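Three slices, two fillings, no crusts

Packed lunches at Stukurholm have to survive the walk over from the car park and then half a morning on a shelf, so I have been working through sandwich construction in a fairly systematic way since May.

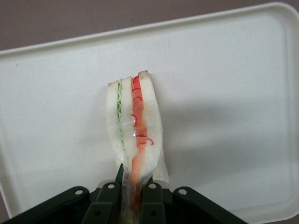
The problem with a double-decker is the middle slice. It takes moisture from both sides and has no dry face, so it fails first. My method is to butter it on both faces, right up to the edge, and leave the outer slices buttered on the inside only. Soft white bread needs this more than anything with seeds in it. Butter should be spreadable but not melted. If it drags, the slice tears and you may as well start again.

Fillings are kept apart. Lettuce goes in one layer and the red filling in the other, with the middle slice as the divider. I use frilly lettuce, washed and then dried in a tea towel for longer than seems necessary. Flat leaves slide over each other when the knife goes in - frilled ones grip. The red layer wants to stop short of the edge, or it creeps out under the blade.

Trimming comes after assembly. I press the stack under a chopping board for 2 minutes, then take the crusts off with a bread knife, long strokes, almost no downward force. Trimming the slices first gives three slightly different rectangles and a ragged side.

I store them on edge, layers vertical. Hernán Giraldo, who shares the shelf, stacks his flat and gets a compressed bottom sandwich every time. On edge, the bread carries its own weight and nothing else. A tray with a raised rim is enough to stop them wandering when it is carried.

Loss to trimming: 50 g of crust from a 40 minute batch. It goes in the freezer for breadcrumbs. Next I want to try the same build with a firmer loaf from Stoica, sliced thinner, and see whether the middle slice still needs butter on both faces.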